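Ticket 3742
Subject: Mixed items left in grey bin, not sorted or returned to shelf
Site: Minton
Raised by: Karthik Patwary
Assigned to: Engelbert Baumgartner
Opened: 03/03/2026
Priority: Low
Status: Open, waiting on labels

Original request

The large grey bin at the Minton site keeps ending up with a mix of things in it that belong in different places. Kitchen items and soft toys are going in together. When someone needs a bowl for the play kitchen they go to the shelf, don't find one, and put in a request for a new one. We had two of those requests in January and in both cases the bowl was in the bin the whole time.

Can we work out where these things are supposed to live and fix the labels so it stops happening?

Karthik

Comment, Engelbert Baumgartner

I checked the storage list. According to the Staltham layout, which is the one we copied, dishes go on shelf 11 and soft toys go in the tub under the window. The grey bin is only listed as "returns". It has no contents sheet, so people treat it as general storage.

Questions before I change anything:
Is the bin emptied at the end of the day or only when it fills up?
Are the toys meant to be washed before they go back in the tub?

Comment, Karthik Patwary

Only when it fills up, and it's a big bin so that takes a while. Toys should be washed first, yes. Dishes as well. I think the washing is the real hold-up. Things go in the bin to wait for a wash and then stay there.

Comment, Engelbert Baumgartner

OK. Steps tried so far:

1. Printed a "Returns only" label and put it on the short side of the bin. No change. The label faces the wall when the bin is pushed back.
2. Moved the label to the long side. Slightly better for a few days, then the same as before.
3. Asked Hulme how they handle it. They use two smaller bins, one for hard items and one for soft, and empty both before closing. They said it took them a couple of weeks to get used to it.

I'd like to try the Hulme way before we buy anything. We have a spare tub in cupboard 818 that would do for the soft items.

Comment, Karthik Patwary

Fine with me. Please keep the grey bin for the hard items, as the dishes are awkward to stack in a small tub.

One more thing — the light-blue bowl is back in there with the toys, so it hasn't made it to the shelf.

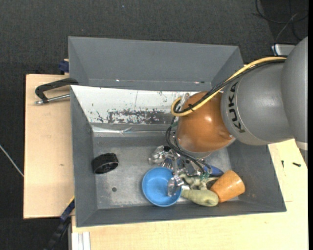

I'd start with that bowl. It should go through the wash with the other dishes and then up to shelf 11. The green toy and anything else soft can wait in the spare tub until the next toy wash. If you're not sure about a piece, leave it in the grey bin and I'll go through it with you.

Comment, Engelbert Baumgartner

Will do. I've ordered new labels from Prollus, the wipe-clean kind, in a pack of 300. That's far more than we need but it was the smallest pack they had. The rest can go to Staltham, whose labels are peeling too.

Still to do:
Bring the spare tub up from 818
Wash the bowl and put it away
Label both bins on the long side and on the lid
Add both bins to the closing list

Leaving this open until the labels arrive. Karthik, can you update the storage list on your end so it shows two bins in place of one?

Comment, Karthik Patwary

Storage list updated. I've added a contents line for each bin.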